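Member news: open afternoon at the Irnlow workshop

Sixteen members attended the January open afternoon at Irnlow, where the handling group at Nostesard ran its mobile manipulator through a short program of floor-level picking. Attendance was capped by the size of the room. The group has offered a second date for those on the waiting list, and details will go out with the next mailing.

The session ran in four parts: a safety briefing, a talk on the control software, the live demonstration and a question period. The briefing covered the marked standing area, the two emergency stops and the rule that the operator calls out before every enable. Visitors who had been to the previous open day will remember most of this.

The software talk was the longest part. Nostesard moved its motion planning over to the Lullolis package last year and now keeps its own code for grasp selection only. The speaker went through the change in some detail, including the planner settings for low targets. Picking from floor height is awkward for an arm mounted on a body of this kind. The shoulder is well above the work, the elbow has to stay clear of the base, and many of the wrist poses that look reasonable on screen fall close to a joint limit. The group now plans the approach in two stages, a free move to a point above the target and then a slow straight descent. The second stage is rejected outright if any joint comes within a set margin of its limit. 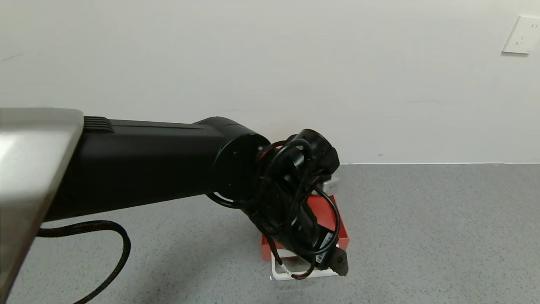 Cable routing took up a good share of the question period. Several members asked why the group had not gone to internal wiring or a fixed conduit along the forearm. The answer was that the end effector is changed often enough that external runs save time, and that enough slack has to be left at the wrist for full rotation. The cost is that the planner has no model of a flexible cable. Nostesard handles this by adding a padded collision volume at the wrist, which makes the arm more conservative near the floor and rules out some grasps that would be mechanically possible. One member suggested a spring-loaded retractor. The group has tried one and found that the side load upset its force readings.

There was also a question on cycle time. The descent is run at a reduced speed during public sessions, and a full pick takes roughly twice as long as it does in normal testing. No figures were handed out, and the group asked that none be estimated from the demonstration.

The Aoun calibration target, mentioned in the talk, can be borrowed by member labs for up to 2 weeks. Requests go through the usual equipment form – please state the camera model and the working distance. The slides are in the members' area under Irnlow. Anyone wanting a place on the second date should reply to this newsletter by Friday.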